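The Planner Is Fine. The Rest Is Duct Tape.

By Stavros Dumitrescu
September 13, 2021

Every few months someone sends me a paper showing that a new motion planner beats the old one by some margin, and asks if we plan to switch. My answer has been the same since we started on the Dawber cell: no, and I wish people would stop asking. We have not lost a day to a bad plan this year. We have lost plenty to clocks, frame names and a config file that two programs read in two different ways.

Take the wrist camera. Its whole job is to tell the software where things are relative to the fingers. To do that it needs a transform, and that transform lives in a file somebody edits by hand. If the file is stale, the planner will happily compute a smooth, collision-free path to the wrong place. It will even report success. The camera, meanwhile, looks at whatever the arm happens to aim it at, table or floor, and the perception node tries to make sense of it.
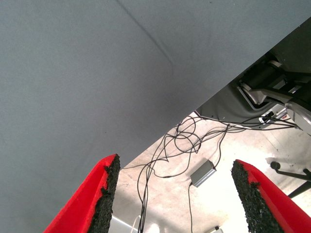

I bring this up because the Kirkex people came by with a slide that said "perception is solved for structured scenes." I asked what their detector returns when there is no part in view. They said it returns the most likely pose. I asked what ours should do with that, and the talk moved on to licensing.

A detector that can't say "I don't know" has no business feeding a controller. I would trade a good deal of accuracy for an honest empty result. Our own code was no better until spring, when Drimness, our logging tool, showed us 1881 frames in one log where the pose estimate jumped between two answers while the arm stood still. The filter downstream averaged them. The average was a spot in midair, and we had been tuning gains against it.

Gear assembly gets sold as a control problem, and in the last few millimeters I suppose it is one. You have a bore, a peg and very little slack. But force control needs to know which way is down, and that comes from the same hand-edited file. When contact forces look strange, everybody reaches for the gains first. I have done it myself, more than once, with the wrong tool weight loaded the whole time.

With two arms it gets worse. Each has its own base frame, its own driver and its own opinion of what time it is. A offset of 12 milliseconds between them sounds harmless until both are moving and one is meant to stay clear of the other. 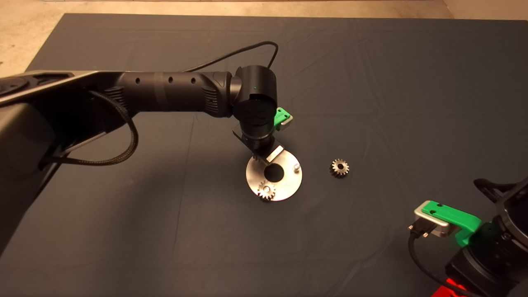
What I Would Pay For

Certhorpe wants to sell us a learned policy that skips all this. Maybe it does. I have read the pitch and still can't tell what happens when a camera gets bumped, and the demo video doesn't bump one.

I would pay for dull things. A tool that refuses to start when the calibration is older than the last time the gripper was changed. Logs that replay the same way twice. A planner error that names the frame it didn't like instead of printing code 2324 and quitting. None of this gets anyone a talk in October, so we keep writing it ourselves, badly, between deadlines.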